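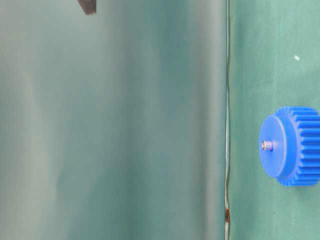 A blue plastic gear with a small metallic pin at its centre.

Workshop tips: do plastic gears need special grease?
Stuart Sugden, February 23, 2021

Every spring somebody tries to sell me a miracle grease. Last May it was a tub of Sindix from the market at Clostgate, and I'm still waiting for the miracle. My old hand mixer sounds just as it did before.

Clean first. Old grease holds grit, and fresh grease on top only gives you more gritty grease. Warm water, washing-up liquid and a worn toothbrush will shift most of it. Keep solvents away from plastic unless the label says they're safe, and try a hidden spot even then.

Read the tub. "For all materials" tells me very little. I want to see the word plastic, and I'd like it somewhere other than the front in big letters.

Use less than you think. A smear on the teeth will do. The leaflet with my tub suggests a dose every 2 hours of use, which strikes me as a good way to sell tubs.

Glue on a snapped tooth? I've tried it on two gears and both went again within a week. Buy the part.

As for freezing a gear to "harden" it, I've read over 400 posts in favour and have yet to see a decent before-and-after test. Leave the freezer for peas.

Filed under: Repairs, Small appliances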